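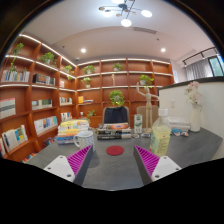 Tisch im Leseraum Stestberg mit Bücherstapeln, Tasse und Blumen

Zwischenbericht an die Stiftung Mundus
Projekt: Leseraum Stestberg
Berichtszeitraum: bis Ende November

Sehr geehrte Frau Engström,

gerne berichte ich Ihnen über den Stand unserer Arbeit. Die Regale an den Wänden sind jetzt eingeräumt. Von den Büchern aus der Spende Pimentel haben wir 200 Stück geprüft und in den Katalog aufgenommen. Weitere 80 warten noch auf die Signatur, davon sind 30 in einem schlechten Zustand und müssen zum Buchbinder.

Der Tisch mit der dunkelgrauen Platte wird von den Besuchern gut angenommen. Wir legen dort Bücher in kleinen Stapeln aus, damit man ohne Suchen etwas in die Hand nehmen kann. Die Gliederpuppe aus hellem Holz gehört zum Zeichenkurs, welcher am Mittwoch stattfindet. Getränke sind am Tisch erlaubt, dafür bitten wir um die Benutzung von Untersetzern. Die Blumen in der weißen Vase stehen bei der Trennwand.

Für Leselampen haben wir bei der Firma Okska ein Angebot über 90 Euro pro Stück erhalten. Ich bitte um Ihre Mitteilung, ob wir diese Ausgabe aus dem Posten Einrichtung bezahlen dürfen.

Noch offen ist die Beschriftung der Regale. Den Entwurf der Schilder schicke ich Ihnen mit der nächsten Abrechnung.

Mit freundlichen Grüßen
Remedios Manalastas
Projektleitung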